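Storing oranges through winter: wrapped or bare?

bidlow_cellar
24 July 2020

Planning ahead for December. I buy two boxes of navels each year through Fukmont and lose part of the second box to blue and green mold before we reach the bottom. The cellar holds 40 F. Last year's fruit was stored bare, in one layer. Would paper wrapping reduce the loss, or does it only slow the spread?

Lebrun328

It slows the spread. Paper keeps spores and juice from a bad fruit off the ones touching it. It does nothing for a fruit that already has a break in the peel. Sort first, wrap second. I use plain unprinted tissue, one sheet per fruit, twisted at the top.

divdale_grower

Disagree on plain tissue only. I reuse the printed wrappers the fruit comes in and see no difference. The marble-pattern table is where I sort.
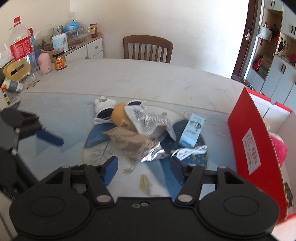

Sorting order I follow:

1. Check the stem end. Soft there means eat it this week.
2. Press lightly all over. Any give in one spot, set it aside.
3. Wrap what passes, stem up, no more than two layers deep.

Lebrun328

Reused paper carries spores from the previous fruit. Fine if you eat them within days, poor practice for a store of several months. Also, 40 F is on the cold side for some varieties. Watch for pitting on the peel.

divdale_grower

Navels handle 40 without trouble in my cellar. Grapefruit does not. On spores, I throw out any sheet with a stain on it.

Lebrun328

Spores don't need a stain. You won't see them at that stage.

bidlow_cellar

I can split the boxes: one in new tissue, one bare, same shelf. Humidity down there is high, so I'll leave the lids off both. Does anyone line the box as well?

divdale_grower

Newspaper on the bottom, changed when damp. Check every week and pull anything soft.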